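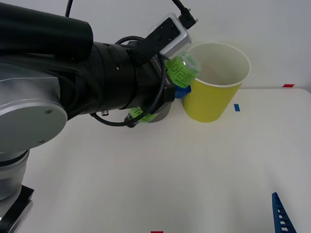

Ticket: Murnar infusion pump, repeated "air in line" alarms
Site: Prorkham day unit (chemotherapy and immunotherapy)
Opened: 21st October
Priority: Medium, raised to High, lowered to Medium, raised to High
Status: Closed, with one item left open

Reported problem

Pump in bay 7 alarms for air in the line during antibody infusions. There is no air in the line. Two nurses have looked, a third has looked at the first two looking, and the patient has offered an opinion as well. Clearing the alarm and pressing start gets the infusion going again until the next alarm, which tends to arrive as soon as the nurse has sat down.

No patient has come to harm. Several have missed the end of a television programme, and one infusion ran so late that the patient's lift home left without him. The unit would like this fixed before the winter list fills up.

What the unit had already tried

Turning it off and on. Swapping the power lead. Moving the pump to the other side of the chair. Putting a sticky note on it reading "TEMPERAMENTAL", which has been removed and kept with this ticket.

Entry 1

Rang the unit. Asked whether the alarm happens with every drug or only some. Was told "all of them". Asked whether it happens with plain saline. Was told "oh, no, not with saline". Changed "all of them" to "not saline" in the notes.

Asked them to take the pump out of use and put the spare in bay 7. The spare was already in bay 7. The original had gone to bay 3, where it was working perfectly well and had no idea it was supposed to be broken.

So the fault had stayed in bay 7 after the pump left. This is the point at which the priority went up.

Entry 2

Site visit. Ran both pumps in bay 7 on saline for 35 minutes each. No alarms. Ran both in bay 3. No alarms. Cleaned the sensor windows on both, which were clean. Checked the software version on both against the version on our list. They matched each other and did not match our list. Our list was out of date. List updated.

Downloaded the event logs. The log on the Murnar records the time of each alarm, the rate and the channel. It does not record the drug unless somebody picks one from the drug library, and in bay 7 the drug picked was "OTHER" nearly every time. Asked why. The library is alphabetical and OTHER has been pinned to the top since a helpful update in September.

Have asked for it to be unpinned. Priority lowered, as both pumps pass every test we own.

Entry 3

Unit rang. Alarm back, bay 7, spare pump, 25 minutes into an infusion. Priority raised.

Asked them to leave everything exactly as it was, change nothing on the pump, and put the used giving set in a sealed cytotoxic waste bag with the packet it came in. They finished the infusion on a third pump with a fresh set and no further alarms. The packet had gone in the ordinary bin but was retrieved by someone with gloves and a strong sense of duty.

The packet is for the Ploris filtered set. The rest of the unit uses the Maurya set, also filtered, which looks the same from any distance at which a busy person would look at it.

Entry 4

Checked the drawers. Bays 1 to 6 have Maurya sets. Bay 7 has Ploris sets, 14 of them, in a drawer labelled Maurya. Stores sent a box as a substitute when Maurya was short and it went into the nearest drawer with room. The delivery note does say "substitute item", in grey, under the fold.

Both sets are approved for the pump. This matters, and took a while to establish, so it is worth writing down: nobody was using the wrong thing. The trouble is that the pump has a setting for which set is fitted, and it was on Maurya. The Ploris tubing is slightly different at the part that sits in the sensor, and with the wrong profile chosen the pump can read a tiny bubble as a large one. Antibody drugs froth if they are handled briskly, so they bring plenty of tiny bubbles with them. Saline doesn't, and saline is what we had been testing with. Noted, with some feeling.

Entry 5

Bench test in the workshop, no patient and no real drug. Used a practice solution that froths.

Ploris set, Maurya profile: alarm.
Ploris set, Ploris profile: no alarm.
Maurya set, Maurya profile: no alarm.
Maurya set, Ploris profile: no alarm, and also no alarm when a bubble was put in on purpose that ought to have caused one.

That last line is why the priority is High again. A pump that complains too much is a nuisance. A pump that lets a proper bubble go by in silence is a safety matter, and has been reported as such through the incident system, separately from this ticket. Pharmacy and the ward manager have both been told by telephone as well as by email.

Fix

All Ploris sets removed from the unit and returned to stores. Drawer in bay 7 restocked with Maurya. Every pump on the unit checked and found on the Maurya profile.

Profile choice locked behind the supervisor code, so it can't be changed while somebody is leaning on the screen to reach the blanket.

Stores have agreed to ring the unit before sending a substitute giving set. They asked what they should do if the unit doesn't answer. The reply was to ring again.

For nurses on the unit

If the pump alarms for air, stop and look at the line every time, even if the last alarm was false. Do not clear it on trust.

Check that the name on the giving set packet matches the name on the start-up screen. If they differ, use another set and ring us.

Let bags of antibody reach room temperature as pharmacy's label says, and don't shake them. Turning gently is fine. If a bag arrives frothy, ask pharmacy before hanging it.

Choose the real drug from the library. OTHER has gone back to its place between the Os, and we know where you've all been.

If you get more than one air alarm in a single infusion, swap the pump and keep the set and packet for us, bagged as above.

Follow-up

Unit reports no false air alarms since the change. They do report that the pump in bay 3 now has a squeaky clamp. That has been given its own ticket, where it can be as interesting as it likes.

Patient with the missed lift has had an apology and a taxi fare.

Still open: the maker has been asked why the screen shows the set profile for two seconds at start-up and then never again. They have replied to say that our query is important to them. Will chase.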